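Prize draw day at the Jilmont packing plant

Jilmont opened its packing plant in Jitaru to visitors on Fri 16 July, and 502 people sent in tokens from biscuit packets to get a place. We went in with the second group, 13 of us, and spent nearly 2 hours on the tour. The main prize, a year's groceries, went to a pensioner from Pladel. Six smaller prizes were drawn after tea.

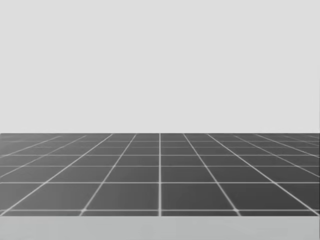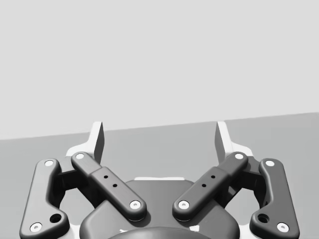

Can you still enter if you missed the open day?
The next draw is in October, and tokens can be posted to the plant or handed in at the Rendusano shop.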